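Robots still slow at sorting small parts, Lirel trial finds

2 min read
Print | E-mail this article

Robot arms can pick small, mixed items out of a metal bin, but they are not yet fast or steady enough to take the job over from people, according to a trial run by Lirel, a firm that tests automation for small manufacturers and repair shops.

The trial covered 47 chores drawn from shop floors and homes, among them emptying parts bins, folding towels and loading a dishwasher. Machines finished 19 of them without help. In 15 more, a person had to step in at least once. The rest were not completed.

Bin picking was one of the chores where a person had to step in. Boxes all of one size have been handled by machines for years, Lirel said in its report, but a bin of unlike objects is harder. Clear plastic is difficult for many cameras to pick out, shiny metal throws back glare, and an item lying close to a wall leaves little room for a gripper's fingers.
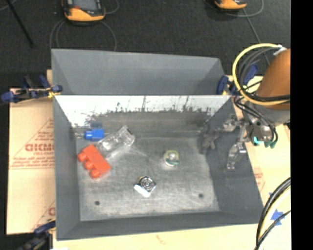

Homes prove harder

Household chores had the lowest scores. Towels were folded, but slowly, and the dishwasher was loaded correctly in only 3 of the test runs. Lirel said kitchens change from one hour to the next, while a workbench can be set up the same way every morning and the bin clamped in place.

Jallia, which runs a repair shop for small appliances in Tellow, has followed the work with an eye to sorting returned parts. The company said it would not buy an arm this year. Its staff can clear a tray of mixed parts before a machine has settled on its first grip, it said, and the cost of a stoppage is too high when orders are waiting.

Lirel expects the gap to narrow first in overnight work, where speed matters less. A machine that takes all night to sort one day's returns could still be useful if it does not need watching, the report said.

A second round of tests is planned for February. It will use the same bins and add a laundry task.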